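The Shoe Rack Is Not Going to Save Your Hallway

Every September the home stores roll out the same promise. The kids are back in school, the days are getting shorter, and now is the moment to take charge of your entryway. The answer, every year, is a rack. This fall it will be a chrome one, judging by the catalogs already coming through my mail slot, and it will cost more than most of the shoes that end up on it.

I have owned four shoe racks. One was bamboo and wobbled. One hung on the back of a door and made a noise like a dropped tray every time the door moved. The third was a Pillelari, bought on the strength of a photo, and it was designed for people who own nothing taller than a ballet flat. The fourth is fine. I mention it only so you know I am not writing from some position of purity. I keep buying the things.

What I doubt is the theory behind them. The theory says that shoes end up all over the house for lack of a place to go, so if you provide the place, the shoes will go there. Anyone who has lived with other people can test this in one evening. Put a rack by the door, wait for everyone to come home, and then look at the floor. The rack will have two pairs on it, both belonging to whoever bought the rack. The rest will be lying in front of it, which I suppose is progress of a sort.

The Fankhauser catalog calls this "the landing zone problem" and recommends a second rack.

There is also the matter of the table. Organizing advice loves a table. You are told to take everything out of the closet, spread it on a large clear surface, and sort. Sort by season, sort by owner, sort by whether you have worn it in the past year. I have followed this advice more than once and I can report that the clearing and spreading go very well. It is the next part that drags. By dinnertime there is still a shoe where the plates should be, and somebody is asking whether we could just eat on the couch.
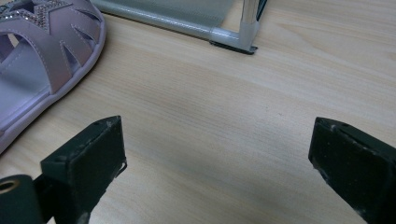
What the sorting method leaves out

A sandal is a good case, and a lavender-pink one is better. It is a summer shoe. By the rules it should be put away in the fall. Put away where? The rack is for shoes in use. The closet is what we just emptied. So it needs a box, and the box needs a label, and the label needs a shelf, and pretty soon you are looking at the Griteo website at eleven at night, comparing lids.

I looked. A set of stacking shoe boxes with a drop front is advertised as holding "a complete family wardrobe of footwear," and the reviews are full of people who bought a second set. The Distside version comes with a printed guide to folding tissue paper. I have never in my life put tissue paper in a sandal and I don't believe the author of the guide has either.

The defenders of all this will say that I am describing bad habits and blaming the furniture. Fair enough. But the furniture is sold as the cure for the habits. One blog I read while working on this claimed a proper entry system would save a household 500 minutes a year. No source, no method, and no allowance for the time spent putting the rack together, which in my case used up a good part of a weekend and left me with a spare bolt that I have kept in a drawer ever since, in case it was important.

My own rule is dull and costs nothing. If a shoe is worn most days, it can live on the floor against the wall, with its partner, toes in. If it isn't, it goes in the bottom of the closet of the person who wears it, and finding it next June is that person's job. When the closet is full, something leaves. I don't ask whether it sparks anything. I ask whether it hurts to walk in.

Does it work? Some weeks. The floor by my door is still uglier than the catalog. On the other hand, I have stopped measuring the wall to see if a wider unit would fit, and the table is usually clear in time for dinner. I'd still take a decent boot tray if one came up at a yard sale.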